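Section 4: Following a Measure from Filing to Final Vote
Wivon Desk Guide, maintained by Iason Tsolakis for the Traranness edition
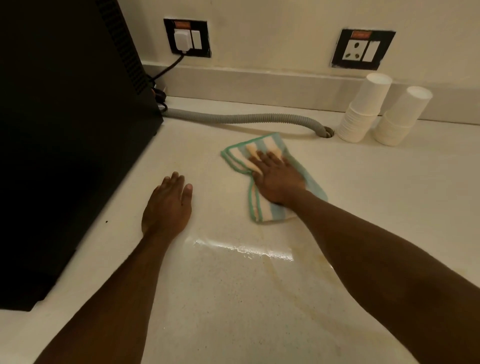
Wivon collects agendas, draft ordinances and roll-call votes from the Traranness city council and puts them in one searchable list. It does that fairly well. It does not know what any of those papers mean, and the council's own one-line summaries, which Wivon copies word for word, are written by people who would like the measure to pass. Set up your first tracker with that in mind. The opening download is slow and there is nothing to click while it runs, so start it and go do something else. When you come back, the status line at the bottom left should say Ready. If it still says Fetching, leave it alone. Restarting puts you at the back of the line.

Before you start

You need a Wivon login, the council file number of the measure you want to follow, and an email address you check. A nickname for the measure will not do. "The parking thing" matched three separate files last May, two of them dead.

4.1 Create the tracker

1. Open Trackers and choose New.
2. Type the full file number, including the letters at the front. Wivon accepts the number without the letters and then tracks whatever it finds first.
3. Under Source, choose Clerk's Record. The other choice, News and Notices, pulls in press releases.
4. Set Versions to Keep All. The default is Keep Latest, and I have yet to hear a good argument for it. If a penalty clause disappears between first and second reading, you want both copies.
5. Press Save. The tracker shows up in the left column in gray, then turns black once the first record arrives.

Note: A gray tracker is not an error. It can stay gray overnight if the clerk's office has not posted anything under that number.

Caution: Do not use the Popular Measures button to add a tracker. The list is ranked by how many accounts have clicked on each item, and anyone can make an account. During the Pappas rezoning fight, the list filled up with measures that had no hearing scheduled.

4.2 Set up alerts

1. Select the tracker and open the Alerts tab.
2. Turn on Text Changed, Hearing Scheduled, Hearing Moved and Vote Recorded.
3. Turn off Momentum. See the note below.
4. For delivery, choose At Once. The daily digest goes out at 6 p.m., and committee meetings in Traranness start at 5:30.
5. Press Send Test. If the test message does not reach you, look in your junk folder before you write to anyone.

Note: Momentum is a score that claims to tell you how likely a measure is to pass. The help page says it draws on "engagement signals." I asked twice what those were and got the help page sent back to me. A measure with a high score was tabled the same evening. Leave it off until somebody explains the math.

Caution: Hearing Moved depends on the clerk changing the posted agenda. A meeting moved by a paper notice on the chamber door will not set off an alert. If a hearing matters to you, call the clerk's office on the afternoon it is due.

4.3 Compare two versions

1. Open the tracker and select Text.
2. Check the box next to the older version, then the box next to the newer one. The order matters. If you check them the wrong way around, additions show up as deletions.
3. Press Compare. Struck words appear in red and new words in green.
4. Scroll to the end, including the definitions and the effective date.
5. Press Save Copy if you plan to quote from the comparison in public comment.

Read the definitions first. I know they are dull. A council member can keep the title, the opening paragraphs and every promise made at the podium, and still change what the thing does by changing what "resident" means. Wivon will mark the edit in green like any other edit. It gives a moved comma and a gutted fee limit the same color.

Note: Compare works on the first 2000 lines only. Budget files run longer than that. For those, download both versions and go through the rest yourself, or split the work with a neighbor.

Note: Scanned attachments are not compared at all. The screen says "No changes found," and what it should say is "Not checked." I reported this. The wording is the same as before.

4.4 Read the vote record

1. Select Votes. Each roll call has its own row.
2. Click the row to see the question that was put to the council. Do this every time.
3. Look at the Type column. Final means passage. Everything else is procedure.
4. To see how one member voted across several measures, choose By Member and pick the name.

People get into the most trouble here. A yes vote on a motion to table is a vote to stop the measure, at least for now, but By Member shows it as a plain Yes in a green box. Before you write an angry letter about somebody's record, click through to the question. Before you write a grateful one, do the same.

Caution: Voice votes have no names attached. Wivon shows them as Unanimous. That is a guess, and on a contested item it may be a bad one. The meeting recording is the better source.

4.5 Export and keep your own copies

1. Open Tools, then Export.
2. Choose Plain Text. The formatted report carries the Troner logo and drops the footnotes.
3. Set the row limit. A free account exports up to 1000 rows at a time.
4. Save the file somewhere that is not your Wivon account.

Troner, which runs the service, says records are kept "for as long as practical." Take that however you like – I export at the end of each month. If the page stalls partway, the file will still open and look finished, so check that the last row in the file matches the last row on the screen.

Note: Personal notes you typed on a tracker are not included in the export. Copy them out by hand.

If a tracker stops updating, see Section 5 before deleting it. Deleting a tracker also deletes its saved versions, and there is no undo.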